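Pravstead automation grant - progress report no. 4
Prepared by Ginevra Galli, Apr 24, 2023

Work since the last report went mostly into the open day, which the grant terms ask us to hold before the end of April. It went ahead as planned at the Pravstead site. Guests came from Lurnik and De Luca, along with a few people from the Grotach packing line who will be the first users if the project goes on to a trial.

Kamrul Siddiqui ran the demonstration. The task was bottle sorting with the two-arm table, using small dropper bottles, larger colorant bottles and the orange bin. We chose it because Grotach handles the same kind of bottles in short runs - too short to justify a fixed machine.

Before the open day we logged 1191 practice picks. The target in the work plan was 2000 by the end of this phase, so we are behind. Most of the lost time went to replacing a wrist cable and redoing the calibration afterward.

Questions from guests were mainly about changeover between products and about bottles that fall over. We gave our current position on both: changeover still needs an engineer, and fallen bottles are picked up by hand. De Luca asked for a written answer on cleaning, and Kamrul is drafting it.

The sorting table with its orange bin and bottles: 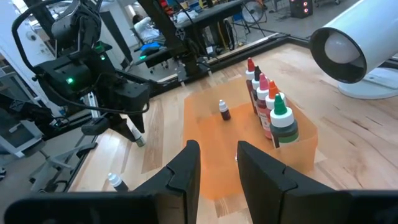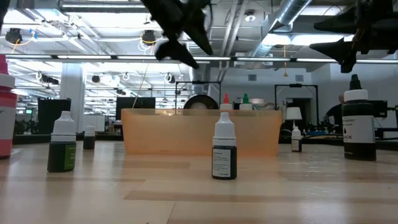
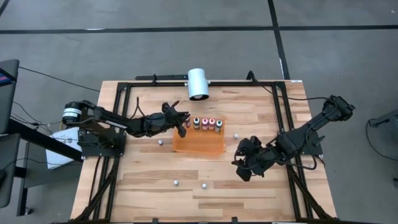 Spending on the open day came to $300 more than budgeted, all of it for transport. We have covered this from the travel line and do not need a change to the grant.

Next steps are to finish the practice picks, send the cleaning note to De Luca, and agree on a bottle list with Grotach. Lurnik has offered to lend us a second set of gripper fingers. We would like to accept, but need your approval first, as the loan agreement makes us responsible for damage.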